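Label printer on packing bench drops off network, prints half labels
Status: open, waiting on Clastby

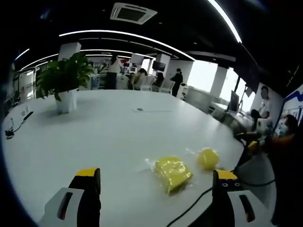 Plurngate Stationery / Office Systems Desk

Opened 2021-01-27 by Samah Fawzy. Picked up by Sanaa Hamdy.

Reported problem
Printer goes offline after lunch most days. Comes back if you turn it off and on, then first few labels come out cut short, postcode missing. Brovgate orders worst hit as theirs are the long labels. Samah has been writing postcodes on by hand.

09:40 SH
Went down to look. Printer on, green light steady, PC says offline. Pinged it, no reply. Swapped the network lead for the one off the spare phone. Replied straight away. Thought that was it.

10:15 SH
Not it. Offline again. Put the old lead back, also fine for a bit, so lead is probaly ok. Leaving the new one in anyway.

10:50 SH
Printed the settings page. Address is being handed out by the router, not fixed. PC is still looking for the old address. Set it to fixed on the printer and re-added the port on the PC. Removed the two dead copies of the printer while there, people had been picking the wrong one from the list. Please use the one called PACKING-NEW, ignore anything else that turns up.

11:30 SH
Online 40 mins no drop. Short labels still happening though. Separate fault I think.

11:55 SH
Label size in the driver was set to the old roll. Changed to match the Kabbaj rolls we get now. Ran 8 test labels, 3 short. Better than before but not fixed.

13:20 SF
Still fine for network after lunch, thanks. Short ones only seem to be when I send a big batch. Singles ok. Did a batch of 60 for Brovgate and had to redo a handful, didn't keep the bad ones sorry.

13:45 SH
Keep the bad ones next time pls, staple them and leave in my tray. Cleaned the sensor and the roller with a wipe, recalibrated (hold feed button till it flashes, let go). Driver on the PC is from June, there is a newer one on the Clastby site but it needs admin password and I haven't got it.

14:30 SH
Emailed Clastby support with the settings page and asked for the password reset at the same time. They say up to 3 working days.

For now
Send batches in small lots and check the last label of each before sticking.
Don't turn the printer off at the wall, use the button on the back.
If it goes offline again note the time on here before restarting it, dont just restart.

15:10 SF
Ok will do. Can someone order more rolls too, we're on the last box.

15:12 SH
Not me, thats purchasing. Have forwarded it.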